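Let the robot club be boring for a bit

I've been helping with the after-school robot club at Stemidley for four years now, and I'd like to say a word in favour of the dull bits. People love the idea of a robot club, and so do I! But the idea in most heads is two machines bashing each other in a ring while a crowd yells, and what we do most weeks is move small plastic shapes from one spot to another. Slowly. Then we do it again.

I used to feel I had to say sorry for that. At the open evening in May I caught myself telling a parent that the "exciting stuff" came later in the year, and I went home cross with myself, as the shapes are the exciting stuff, or they ought to be. A child who can get an arm to go to a cylinder, stop at the right height and pick it up has had to think about where things are in the world, how big they are and what "down a bit" means to something that has never seen a table. That's a lot of thinking for a Year 8 with a bag of crisps in one hand.

The club has been going through what we call the Forsyth task this term. You get hearts, cubes, hexagons, stars and so on, in a few colours, and your program has to sort them. Sounds like a toddler's toy, I know. The first go took our lot 40 minutes and a fair bit of sulking. One team wrote 434 lines of code, most of it the same six lines pasted over and over with the numbers changed (I have done exactly this at work, so I kept my mouth shut).

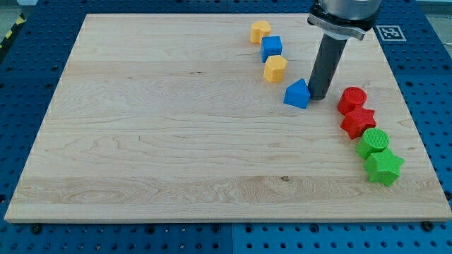
My daughter did your club for a year and got bored stiff, wrote a reader from Sunosmont when I put a shorter version of this in the newsletter. She wanted to build something of her own, and what she got was someone else's blocks on someone else's board. If you want to keep them, the reader went on, let them make a mess first and learn the tidy way later.

I've chewed on that one for weeks, and I think it's half right. We do hang on to the set tasks too long. There's a point, usually just after half term, when a team has cracked it and is only shaving seconds off, and that's when they should be let loose. So this year they will be. Any team that gets through Forsyth can drop the sheet and make up a task for everyone else, as nasty as they like, and we'll have a go at solving it.

Where I dig my heels in is the order. We tried the mess first, two years back. The club had a grant of £2000 and we let them spend most of it on whatever they fancied, and by the spring we had a cupboard full of half-finished things with wheels and a group of kids who thought they were bad at robots. They weren't, of course. They'd just never had one small thing go right.

Then there's the Cader competition, which we go in for every year and have never come close to winning. I'm fond of it, but it does push clubs into building for the judges, all flashing lights and a speech. I'd swap the lot for a prize for the neatest fix to a stupid problem. Ours would be the pair who found their stars kept being missed and spent a whole session turning one round by tiny amounts to see when the program lost it. They stayed till half past five and I had to put the lights out to get them to go home.

Anyway, if your school is thinking of starting one of these, do. Get some shapes, and leave more time than you think for packing up.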